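Tulwood 客室備品台帳スキーマ README

概要

Tulwood は、小規模宿泊施設の客室備品を記録するための台帳スキーマと、その変換用スクリプトをまとめたものである。対象は家具、寝具、電話機、リモコン、照明、掲示物で、清掃用品と消耗品(石鹸、茶葉、紙類)は含まない。消耗品は在庫管理の系統が別であり、Kvaran 側のテーブルを参照すること。

収録データは施設 Ulen の客室92室分。台帳は CSV で配布し、文字コードは UTF-8(BOM なし)、改行は LF とする。Excel で直接開くと先頭ゼロの部屋番号が数値に変換されるため、読み込み時に room_id を文字列型に指定する。

ファイル構成

rooms.csv 客室の一覧。1行1室。
items.csv 備品の一覧。1行1点。
placements.csv 備品と設置場所の対応。
vocab.csv 品目名と設置場所名の統制語彙。
tools/check.py 整合性検査。
tools/merge.py 棚卸し結果の取り込み。

主なフィールド

room_id:部屋番号。4桁の文字列。別館は先頭が 0。
item_id:備品の識別子。廃棄後も再利用しない。
category:品目の大分類。vocab.csv の値のみ可。
place:設置場所。親の家具がある場合は parent_id も必ず埋める。
state:in_use、stored、repair、disposed のいずれか。
checked_in:最後に現物を確認した月。日は記録しない。
note:自由記述。500文字まで。超過分は merge.py が切り捨て、警告を出す。

設置場所の記述規則

place は「部屋の区画」と「家具上の位置」の2段で書く。区画は bed_side、desk、entrance、bath、window の5種。家具上の位置は top、drawer、shelf、under、wall から選ぶ。引き出しが複数ある家具では、上から順に drawer_1、drawer_2 と番号を付ける。引き出しが一つの場合は番号を付けず drawer とする。

ベッド脇の小卓は、電話機とリモコンの設置場所を兼ねることが多い。この場合、小卓を1点の家具として登録し、電話機を top、リモコンを drawer として、それぞれの parent_id に小卓の item_id を入れる。電話機のコードは電話機の付属品であり、独立した行を作らない。受話器も同様である。
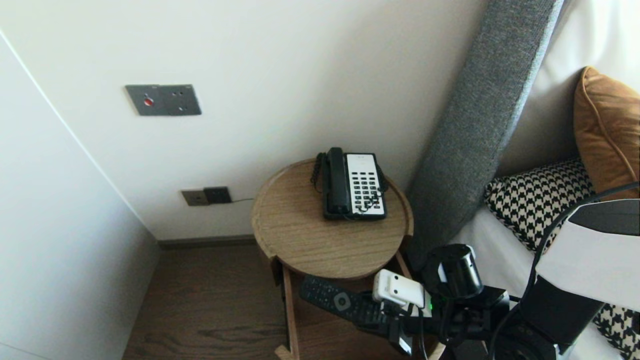
図1 ベッド脇の丸い小卓。電話機は top、引き出し内のリモコンは drawer と記載する。

リモコンの記載には注意点がある。対象機器(テレビ、空調、照明)が現物の外観から判別できない場合、target を unknown のままにする。推測で tv と入れた行が旧版には多数あり、2版で unknown に戻した。対象機器を確認した時点で更新し、checked_in も同じ月に改める。

家具の材質は material に記録するが、値は wood、metal、glass、fabric、resin、mixed、unknown に限る。樹種や仕上げは note に書く。購入伝票がある場合は伝票の表記を優先し、現物からの判断は伝票がない場合に限る。

棚卸しの手順

棚卸しは毎年6月に行う。担当者は placements.csv から部屋別の確認票を出力し、現物と照合する。差異があった行だけを差分ファイルに記入し、merge.py に渡す。一致した行は confirmed 列に部屋単位で y を入れれば、checked_in が一括で更新される。

python tools/merge.py --base placements.csv --diff june.csv --out placements_new.csv

出力先に同名のファイルがある場合、処理は停止する。上書きの指定は用意していない。

整合性検査

check.py は次の項目を検査する。
・room_id が rooms.csv に存在するか
・parent_id が items.csv に存在し、同じ部屋にあるか
・top または drawer の行に parent_id があるか
・disposed の備品に設置場所が残っていないか
・統制語彙にない値が使われていないか

エラーは標準エラー出力に1行ずつ出る。1000件に達した時点で打ち切るので、大量に出る場合は列のずれや区切り文字の誤りを先に疑うこと。

既知の問題

・別館の一部の部屋で、改装前の家具の item_id が repair のまま残っている。現物の所在は未確認。
・同型の電話機が多く、製造番号の転記漏れがある。serial が空の行は部屋番号と設置場所で識別する。
・連結して使う2室の共用備品は、現行のスキーマでは片方の部屋にしか登録できない。若い番号の部屋に登録し、note に相手の部屋番号を書く。
・Wirel 形式への書き出しでは parent_id が失われる。再取り込みには使えない。

変更履歴

2版:target に unknown を追加。place を2段表記に変更。区画 window を新設。
1版:初版。

利用条件と連絡先

台帳データの利用は施設運営と備品管理の検討目的に限る。スクリプトの改変と再配布は自由とするが、統制語彙を変更した場合は vocab.csv の名称を変えること。語彙の追加申請と誤記の報告は、保守担当の Begoñe Segura 宛てに、item_id と該当フィールド名を添えて送付する。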